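Setting up your pages in Trillel (part 3)

OK, so you've got your script and your thumbnails, and now we make the file. I do all my comics in Trillel, so that's what my steps follow.

1. Open a new canvas and pick Custom. Leave the comic presets alone, they're sized for print.

2. Type 2,000 for the width and 856 for the height. I use that for every two-panel strip.

3. Set the gutter to 30 and hit Lock. (Please hit Lock! I lost a whole chapter's spacing in June.)
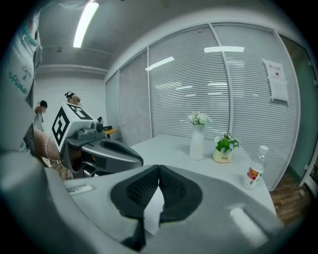

Can I change the gutter after I've started inking?
You can, but only the empty panels will move. Anything with ink on it stays put and you'll be dragging it over by hand.

4. Make three layers: pencils, inks, letters. Letters go on top, always.

Note: Maribel Taipe letters my strips and she likes her balloons on a fourth layer. If you work with a letterer, ask first.

5. Save it as a template. Mine's called Kadgate, after the town in my story.

Caution: saving over an old template wipes the brush set that came with it, and undo won't bring it back. Export your brushes before you do this.

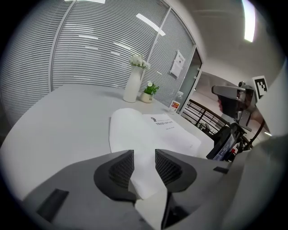
Where does Trillel keep the templates?
They're in the Shared folder, one level up from your pages. Sort by date and yours will be the first one.

6. Close the file, open it again and check that the gutter still says 30. Then go draw something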